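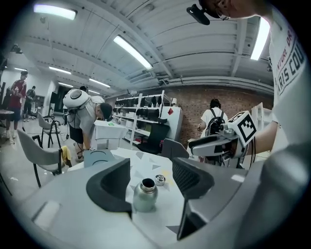

Metal bottle smells stale after drying with the cap on – how to dry it properly?

Posted by Declan Lenihan in Messtead Household Help, Bottles and Flasks
Viewed 3571 times

I have a brushed metal water bottle with a screw cap, the kind with external threads at the neck and a mouth too narrow for my hand. It is used for plain water only. I wash it every evening with dish soap and hot water, rinse it, shake it out, and screw the cap back on so that the two parts stay together in the cabinet. By Thursday of any given week there is a stale smell when I open it. The smell is faint in the body and much stronger in the cap.

What I have tried so far:

Baking soda and hot water, left overnight. The smell went away and came back in four days.
White vinegar diluted with water, left for an hour. Same result.
Drying upside down on a folded dish towel. The inside was still wet in the morning.

I would like to know whether the bottle or the cap is the source, and what the correct drying position is. I would also like to know whether the cap can be taken apart. It has a soft ring inside that does not appear to be glued, but I have not tried to remove it. The bottle is single-walled as far as I can tell. There is no maker's mark on the base apart from a number, 3955, which I could not match to anything.

Úna Nic Aodha
Accepted by the poster

The cap is the likely source. Bare metal with a smooth interior holds very little odor once it is clean and dry. The ring in the cap is a soft material, and there is a groove behind it where water stays after rinsing. Closing the bottle while either part is wet keeps the air inside damp until the next use, and the groove never dries.

Cap first. If the ring is not glued it will lift out. Use something blunt, such as the handle end of a plastic teaspoon or a wooden toothpick with the point broken off. A knife tip will nick the ring, and a nicked ring leaks. Work around the edge a little at a time and do not pull from one spot. Wash the ring and the groove separately with dish soap and a soft toothbrush. There will probably be a gray or brown film in the groove. Brush the inside threads as well, following the direction of the thread.

If the ring still smells after washing, soak it in equal parts white vinegar and warm water for 30 minutes, then rinse. Do not combine vinegar with bleach, in the same soak or one straight after the other. If the ring is sticky, cracked or has black spots that do not brush off, replace it. Measure the outside diameter and the thickness before ordering. A common size for a narrow mouth is 32 mm, but measure yours, as a ring that is one millimeter off will either fall out or buckle when the cap is tightened.

Bottle. Use a long-handled brush and reach the shoulder, where the wall curves in toward the neck. Most people scrub the base and miss this part. Rinse twice.

Drying. Upside down on a towel does not work, as you found. The towel seals the mouth and the moist air has nowhere to go. Use this order:

Stand the bottle upside down on an open rack, mouth clear of any surface, until it stops dripping. Ten minutes is normally enough.
Turn it upright and leave it open on the counter overnight.
Leave the cap next to it, also open. Resting it on its side is fine and is better than flat with the opening down.
Refit the ring when both the ring and the groove are dry to the touch.
Store the bottle with the cap off, or resting loosely on the mouth.

If the parts get separated in the cabinet, put the cap in a small cup beside the bottle. I would not put the cap inside the bottle.

The number on the base is probably a mold or batch number. I would not expect it to lead you to a spare part.

Ó Ceallaigh

Put it in the dishwasher. Mine has been through hundreds of times and does not smell.

Edon

Agree with the first answer on the ring. Two additions.

Check whether the bottle is dishwasher safe before following the advice above. Double-walled bottles in particular can be damaged by the heat, and some painted finishes come off. The top rack is usually all right for the cap alone, with the ring removed so that it does not end up in the filter.

Denture tablets also work on the inside of a narrow bottle. One tablet, warm water to just below the threads, cap off, 20 minutes, then rinse until there is no mint smell. Leave the cap off for the whole soak, the tablet gives off gas.

I had the same fault on a bottle from Flimness and the ring was the whole problem. A new one was cheaper than the postage.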